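4.2 What the work turned into

The robot cell at the Prernstead site was sold to its staff on one figure: 2000 garments folded per shift with no one lifting anything. We have no quarrel with the figure as a goal. Our concern is with what it leaves out. In the seven months we followed the Laur project, from October onward, the lifting did go down. Kneeling, reaching, re-plugging and waiting went up, and none of these appeared in the planning papers that Zatelari gave to the workforce.

Before the change, folders at Prernstead stood at long tables and worked at their own pace within a shift target. After it, those who stayed in the section were called cell attendants. Their written duties ran to five items, all of them to do with feeding cloth and clearing stoppages. Cables were not mentioned. In the interviews, though, cables came up early and often, along with the floor, the chairs that roll into things, and the problem of knowing whether a stopped arm was faulty or only paused. One attendant put it this way: "I used to get tired in the shoulders. Now it's my knees, and I couldn't tell you at the end of the day what I made."

Managers tended to describe such tasks as teething trouble. We are not convinced. The same complaints were made in the last round of interviews as in the first, and in much the same words. A task that is still there after seven months belongs in the job description, and arguably in the pay grade. Zatelari's own review (May 2022) counts an attendant's time under the table as downtime for the machine. It has no column for it as work.

We also doubt the claim that attendants gained skill. They learned a good deal, mostly from one another, about which plug to press home and which light to trust. But they were not allowed to change any setting, and anything beyond a restart had to wait for the Itia support line. Knowledge of this kind makes a person useful to one cell in one building – it is hard to carry to another employer. Figure 3 concerns the area below the work surface, where much of this time went.

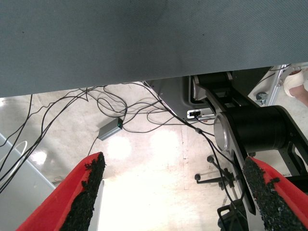 Figure 3. Under the work surface: hanging black cables, a small gray box with a green light, and part of a robot arm.

Did automation reduce the number of people needed in the folding section?

Fewer people were listed under folding, but several of them had been moved to attendant or sorting posts, and the site's records do not let us separate jobs that ended from jobs that were renamed. The claim of a 100 percent hands-free process should be read with that in mind.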